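Speaker notes: "Who Folds When the Arm Is On Shift"
Shadi Darwish, June 28, 2023

Start slowly. People will still be finding seats and pretending they have read the programme.

Good morning. I run operations for Nesel, a laundry, and a laundry is a place where hot things get moved from one round hole to another. We do hotels, two care homes and a rowing club. Please do not ask about the rowing club.

I have been given the slot before lunch, so I will try to be brief, and I will fail at the usual point, which is the part about rotas.

Why we did it. Loading and unloading is the job people leave over. You bend, you reach, you pull, you straighten up, and then there is another drum. In the year before we began, 11 people left the floor, and when Randa Haddadin went through their leaving forms she found the word "back" on 8 of them. The other three said "manager", and I have taken that on board.

So we signed up with Gristari, who make the arm control, and we started on the bench with a small stacked machine before we let anything near the big ones. My directors found this very funny. They had agreed to pay for automation and what they got was an arm next to something the size of a doll's house.

(Wait for the laugh. If there isn't one, carry on as though there wasn't meant to be.)

The bench taught us most of what we know. Cloth is awful. A box has corners and stays where you left it. A cloth has no opinion about its own shape, and it has a different non-opinion every time you open the door. We did a great deal of this kind of reaching, one yellow cloth in the upper drum, the gripper going in next to it.

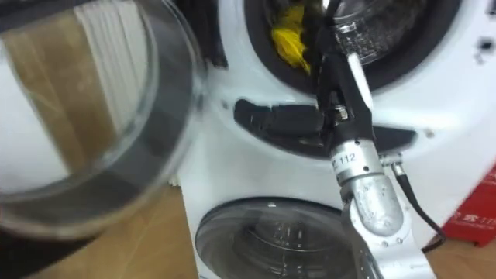 Yara Semaan put it to me rather more sharply after the first month: the arm didn't take the bending away, it took the easy bending and left her the awkward bits. Sleeves wound round other sleeves, the fitted sheet that has eaten six pillowcases. She used to get those mixed in with an hour of plain towels, and the plain towels were where she had her think. Now it was knots all morning.

I wrote that down and then ignored it for three weeks. I'd like to say I was gathering evidence.

She was right, and it is the main thing I came here to tell you. When you automate the dull part of a job, you find out that somebody was resting in it. A shift that looks lighter on paper can feel heavier to the person doing it. Nobody's spreadsheet has a column for staring into the middle distance over a bath towel.

What we changed. First, the rota (sorry). People now swap off the tangle table every 45 minutes. Second, the person on the floor can stop the arm without giving a reason. In the early days there was a form, and the form asked for a cause, with a drop-down list. The most popular cause was "other". We dropped the form. Stops went up for a fortnight and then settled, and Elie Rizk on maintenance says he learns more now from walking over and asking.

Third, pay. I was told not to put this in. We moved the people who look after the arms up a grade, and then we had to explain to everyone else why they hadn't moved, and I did it badly, in the canteen, in a hairnet. If you take one practical tip home, settle the grades before the machine arrives. Afterwards it looks like a prize for standing near it.

Numbers, for those who came for numbers. Our longest run on the bench without a person stepping in was 331 picks. On the floor, with real linen, the best is far shorter and I'm not going to read it out. The Rirness site has 7 arms in daily use. Nobody lost their job over it, though two people moved to the delivery side and one of them did so because she couldn't stand the noise of the things, a sort of sigh before each reach. Gristari tell me it can be altered. They have been telling me since I had more hair.

On names: the floor has called the first arm Reddy, on the grounds that it never is. I was against naming them. I was not consulted.

(If time is short, skip to questions from here. Time will be short.)

What I would do differently. I'd have Yara in the room when we chose what to automate first, instead of asking her afterwards how she liked it. I'd have started with the carts, which are heavy and boring and have no rest in them for anyone. We began with the drums because the drums looked good in the proposal.

We are doing the carts next — there is a budget line and everything.

Questions. Likely ones: cost (give the range, don't apologise), safety (hand to Elie, front row), "will it fold?" (no). Shadi Jaber will ask about the rowing club. Do not answer.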